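3.2 Demonstration sessions

The recordings discussed in this section were made at an open day held at the Cleltitz site in April. The Wustix interface had until then been used only by members of the project, all of whom had practiced with it for several weeks. The open day gave us access to people with no such practice, and we used it to test whether the standard briefing was enough for a first-time operator to produce usable data. The protocol was the one used for the Brullis corpus, with two changes: the practice period was shortened, and the calibration check was moved from the end of the session to the beginning.

Each visitor was given a hand-held gripper for each hand and a short spoken briefing. The briefing covered the closing range of the fingers, the need to keep the markers in view, and the start and stop signals. It did not cover grasp strategy. Visitors who asked how an object should be held were told to hold it as they saw fit. The task was a cloth transfer at a table, with a tray or box as the container.

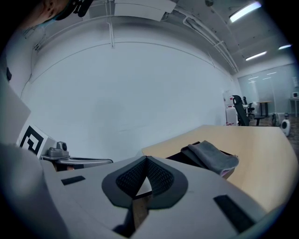

Segments were accepted or rejected by the same filter that is applied to the main corpus. A segment is rejected if the pose track of either gripper is lost for longer than the permitted gap, if the two clocks drift apart, or if the finger opening reads outside its calibrated limits. The filter takes no account of task success. A failed grasp with a clean track is kept and labeled as a failure at a later stage. Of the 3,707 segments recorded at Cleltitz, 2,651 passed. The Sauerland recordings, made by trained operators, serve as the reference set and were capped at 3,000 segments before filtering to keep the two sets close in size.

Most rejections were due to loss of track. Two causes were identified on review. The first was rotation of the wrist beyond the range shown in the briefing, mainly during the approach. The second was occlusion of one gripper by the other when both hands worked close together - a posture that trained operators learn to avoid early on. Clock drift was rare and was confined to sessions in which the recording had been paused and resumed.
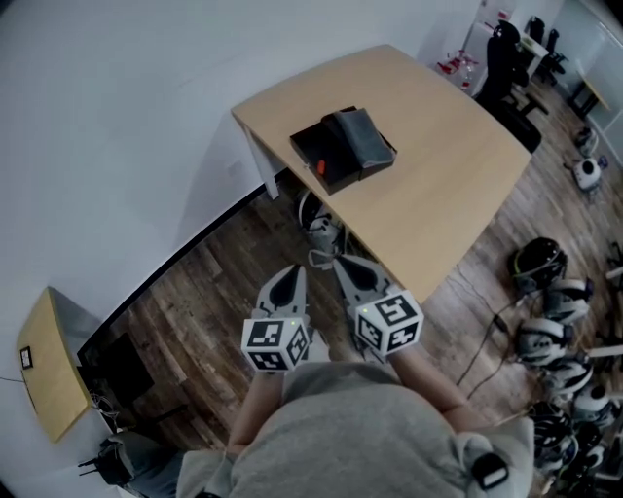 Figure 2. Two-handed operation with the table ahead of the operator.

The starting posture was not prescribed, and it varied more than we had expected. Some visitors began with the elbows held against the body and others with the arms fully out. For the analysis we therefore define the start of an approach by gripper motion alone, without reference to the body. In the posture of Figure 2 both arms are extended toward the table and the jaws of each gripper are slightly open, so that finger opening by itself would be a poor indicator of intent to grasp. The onset threshold is set on the speed of the faster gripper, and the slower one is assigned the same onset time. Segments in which neither gripper reached the threshold were treated as idle and left out of the timing results, but they remain in the acceptance figures given earlier.

The soft object was kept for all sessions in place of the rigid set used at Sauerland. Cloth tolerates a wide range of contact points, which suits untrained operators, but its state at the end of a transfer is harder to score. Scoring was limited to whether the cloth had been released fully inside the container. Folding quality was not assessed. The effect of the shortened practice period on approach time is examined in Section 4.1, and the occlusion cases are treated separately in Section 4.3.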